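Ticket 2421 – teleop demos, gripper closes late in sim
Product: Umano teleop, sim build 1096
Site: Dradgate
Status: open, then see bottom

Doing the cube-to-tray task by remote control. Yellow one still to go on the tray with the red and the dark gray. Every demo I record plays back with the grip late.

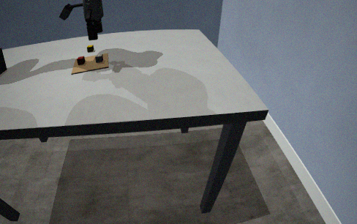

Skov support: Can you say whether it's late while you are driving it, or only on playback? Those are two different faults. Also which leader arm, and is the log rate still on default.

Only on playback. Driving feels fine, cube comes up when I squeeze. Then replay the same demo and the fingers shut after the arm has already started going up. Cube stays on the table. Leader is the Lurnow one, the small arm. Log rate – haven't touched it, will check.

09:40
Checked. Log rate default. Restarted the session, recorded one more. Same.

09:55
Tried moving slower. Paused over the cube, squeezed, waited, lifted. Replay works. So it's a timing thing, a fixed lag I think, the pause just hides it. Can't ask people to pause every time, the policy learns the pause as well. We had that in the last batch and the arm sat there hovering like it had forgotten what it came for.

10:20
Swapped USB lead on the leader. No change. Swapped port. No change. Put the old lead back.

Skov support: Please open the demo file and compare the time column for the arm joints with the time column for the gripper. If they come from different clocks you will see a steady offset. Don't trim anything yet, we may want the raw file.

10:45
OK so there is an offset. Gripper is 11 ticks behind the joints, first row to last, doesn't drift. Same in three files. Raw ones kept.

Skov support: That matches something we have seen with the Lurnow leader. The gripper trigger goes through a smoothing filter before it is logged, the joints don't. When driving live the sim takes the trigger unfiltered, so it feels right to the operator. In Settings, Leader, Trigger, set smoothing to off. Then recalibrate the trigger, fully open and fully shut, or it will read half open at rest.

11:10
Smoothing off. Forgot to recalibrate, got exactly what you said, fingers half open at rest. Did it again properly.

11:25
Recorded a fresh demo, no pause, normal speed. Replayed: yellow cube picked and put down on the tray. Replayed it again, fine. Offset in the file is now 0.

Two things left over.

1. Trigger is twitchy without the smoothing. Small jumps when my finger is resting on it. Not enough to drop anything so far but it shows in the plot. Is there a lighter setting, or only on / off?

2. What about the demos we've already got. There are 2000 in the set from the Dradgate operators and I realy don't want to redo them.

Skov support: On 1, only on / off in your build. You can set a dead band of a few percent at the open end, same menu, that usually settles it. On 2, don't redo them. If the offset is the same in all files you can shift the gripper column back by that amount and drop the rows at the end which no longer have a gripper value. Work on a copy. Replay a handful from each operator before you train on it, somebody may have had smoothing off already and then the shift would make those worse.

12:05
Dead band on, plot much calmer. Left it at 3 percent.

Good point about the operators. One of the folders has no offset at all, different settings profile. Glad I didnt run it on the lot. Shifting the others on a copy now, folder by folder.

14:30
Shift done. Replayed a few per folder. All grip on time exept one, and in that one the operator fumbled the pick anyway, so binned.

Please keep ticket open till the retrain has run overnight. If the arm still hovers it's the old pauses and I'll raise that seperately.

Skov support: Fine, left open. Smoothing default for this leader passed on to the Umano build people.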